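Chapter 4
Planning a Regular Show

Learning goals

After reading this chapter, you should be able to:
Tell a release schedule from a production schedule.
Work out how many hours one episode takes.
Decide how many finished episodes to hold in reserve.
Explain when a season makes more sense than an open-ended show.

Key terms: release schedule, production schedule, reserve, season, batch recording

Opening case: Fodside

Mateja Obradović started Fodside as a weekly audio show for people who run small repair and alteration shops. She had a microphone, a list of guests, and a free evening every week. The first episodes went out on time. By June she was editing on the night before each release, and two guests had canceled on the same day. She had nothing finished to put in their place, so the show missed a week and then missed another.

Her business partner, Johannes Maluleke, asked her to write down every task that went into one episode and how long it took. She had been telling people that an episode took an evening. The list came to 12 hours. Recording was the smallest part of it. Finding and briefing guests took the most time, followed by editing, and then the show notes and the email to subscribers.

They made two changes. Fodside moved to a release every two weeks, and Obradović began recording two interviews in one sitting. She also stopped announcing guests before the recording was done.

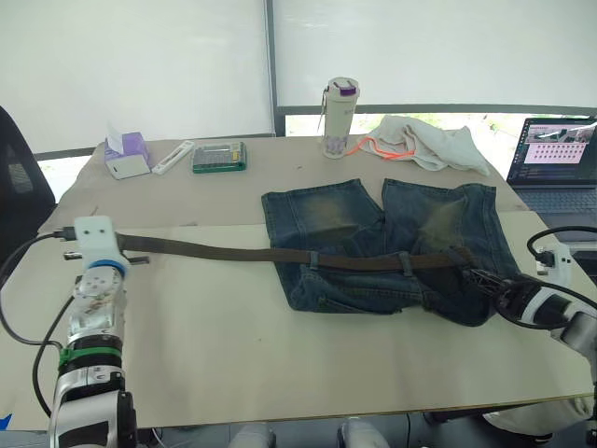
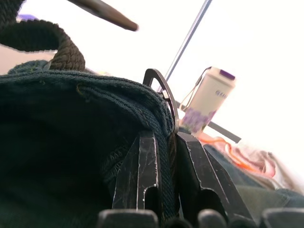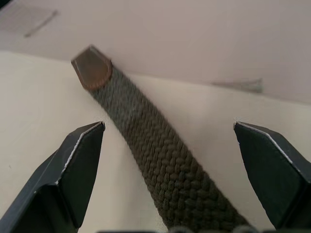

4.1 Two schedules, one show

A release schedule is what the audience sees. It says that a new episode comes out every Tuesday, or on the first of the month. A production schedule is what the people making the show work from. It lists the date each task must be finished, who does it, and what has to be done first.

New hosts often have the first and lack the second. The gap does not show while there is plenty of material on hand. It shows when someone gets sick or a file is lost.

To build a production schedule, start at the release date and work backward. At Nundach, a small company that makes shows for trade groups, the final audio is due four days before release and the guest is booked 22 days before. Your own numbers will differ. Write them down after you have made three or four episodes, and use the times you recorded in place of the times you hoped for.

4.2 The reserve

A reserve is a set of finished episodes that have not been released. For a weekly show, three is a workable number. A larger reserve gives more safety, but the material gets older while it waits. An interview about tax deadlines will not keep. An interview about how the guest chose a first location will keep for months.

Karagiannis, a bakery supply firm with 200 subscribers to its monthly show, holds one episode back at all times. It is a recording of answers to customer letters, and it is replaced twice a year whether or not it has been used.

Before you go on

Choose a show you listen to and look at its last ten release dates. Are they evenly spaced? If there is a gap, did the host explain it? Keep your notes for the exercise at the end of Section 4.4, where you will draft a 90-day production schedule of your own.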